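From: Jenő Balogh
Date: Feb 2, 2020
Subject: Re: [kitchen-list] Putting out fruit for guests, how much and in what

> We will have 12 people in the flat for the afternoon and I want to put
> some fruit and raw vegetables on the table before the meal. Last year I
> used one big bowl and everybody took from the top only. The things at the
> bottom came back to the kitchen. Does somebody have a better way?
> Also, is it a bad idea to mix sweet and not sweet?
>
> Gautam

Dear Gautam,

I had the same trouble with the bowl, so I stopped using it. What I do now is very simple. I take the lid of a gift box, one with low walls, and I use it as a tray. The rest I put directly in front of it on the cloth, one piece beside the other, so that each person sees what there is before the plates are filled.

About your second question: I think mixing is fine. Mandarin, green pepper, cucumber and sugar cane can be neighbours without any harm – only the cut pieces should not lie against the fruit for many hours.
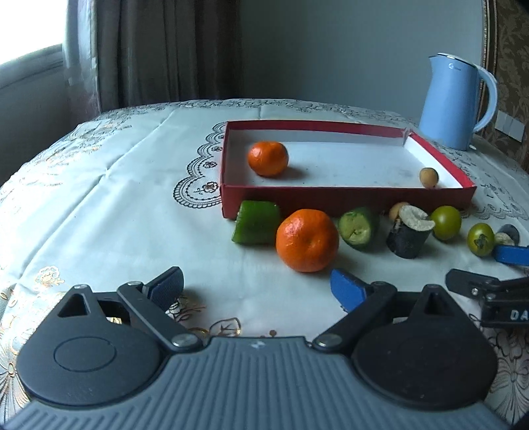

For the cucumber I would advise to cut it late. The cut end dries quickly and then it looks old, even if the taste is good. Green pepper is more patient. The small green tomatoes I leave whole, because my guests like to take them with the fingers.

With the sugar cane please warn the older people. It is for chewing, and one has to put the fibres somewhere, so a small empty dish is needed. I forgot this in April and found the fibres in a flower pot.

A patterned tablecloth is pretty, but mandarin juice stays on it. I wash mine the same evening in cold water first, then as usual.

For 12 persons I would buy two mandarins each and only one cucumber for every four. Please write to the list how it went.

With kind regards,
Jenő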